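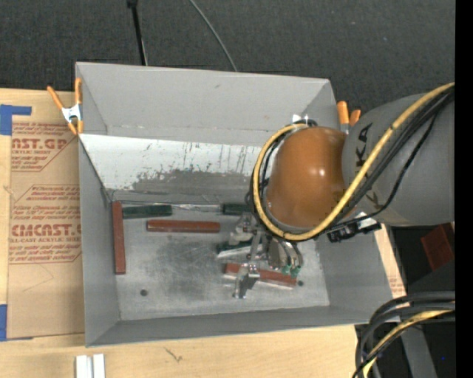
Figure 2. The picking cell, with the arm over the bin and six bars on the floor of it.

3.1 The bin and what sits around it

Most of the time I spent on this project went on the bin, which I hadn't expected at all. I had a picture in my head of weeks of clever programming with a bit of joinery at the front end, and what I got was a long argument with a box. Paula Toma, who shares the workshop with me and did a good half of the build, had warned me about this in February and I'd nodded along and ignored her.

The task is easy to say. Bars go in the bin in any old arrangement, the arm picks one out, and it does that again until there are none left. We use two colours, reddish-brown and dark green, so that we can ask for one sort and see whether the system goes for the right one (more on the colour side in Section 4). Figure 2 shows three of each, and it's a fair example of the layouts that gave us grief, with one bar lying along the foot of the left wall and a couple pushed up against the back edge of the floor. A bar in the open middle is easy. A bar against a wall is a different animal, and I'd say most of what we learned came from those.

The sides of the bin slope outwards, and I'm very glad they do. Our first box had straight walls and the wrist kept wanting to be exactly where the wall was. With sloping sides the gripper can come in at a tilt and still get a finger down beside a bar. It doesn't fix everything — corners are still horrible — but it took away the sort of failure where the planner simply gave up and sat there. If you're building one of these at home, I'd start with the slope and work out the rest afterwards.

The floor is bare metal, and it has picked up a fair few smears and a darker worn patch in the middle. I went back and forth on whether to paint it. Shiny metal is a nuisance for any camera, and we did get ghost bars, where the software was quite sure there was something to pick up and there wasn't. Paula's view was that a real bin in a real factory would be scuffed and shiny and we might as well get used to it. She won, mainly because she had hidden the paint. The inside of the back is in a worse state, white higher up and dull grey lower down with a ragged scuffed band in between, and I had to mask that part out in software after it kept being read as an edge.

3.2 Holding things still

I'd love to report that we made a proper fixture. We used orange-handled spring clamps, one at each side of the bin, and they have done the job well enough that the proper fixture is still a drawing. The bin has to stay put because all the pick positions are measured from its corner, and a knock of a few millimetres shows up straight away as a finger landing on top of a bar when it ought to be next to it. I now check the corner at the start of every session, before I've had any tea, and I write the reading on the wall in pencil.

The clamps do get in the way a bit. They count as obstacles in the planner, as plain boxes somewhat bigger than the real thing, and that costs us some approach angles along the left and right edges. Desmond Fitzsimmons suggested bolting the bin down from underneath, and he's right, but that means holes in a table that other people in the workshop also use. We're still talking about it!

Cables were the other headache. The arm is a KUKA and the cables run along the outside of it, a thick yellow one and a bundle of black ones, looping round by the last joint. Early on I let the planner turn the wrist as far as it liked, and it would quite happily wind everything up tight in order to save a fraction of a second. The fix was dull. We limited how far the last joint could turn and left enough slack for the loop to follow it round, and after that I stopped hovering by the stop button quite so much.

3.3 How a trial runs

Each trial starts with a shuffled bin. I tip the bars in by hand and leave them exactly as they land, even when it's a nasty one — that was the hardest rule to keep. The system gets 17 trials in a block, then we stop and check the corner again. A pick counts only if the bar leaves the bin and is set down without being dropped, and anything nudged into a worse spot stays there for the next attempt. Desmond kept the score for most of the blocks, as I was found to be a soft marker.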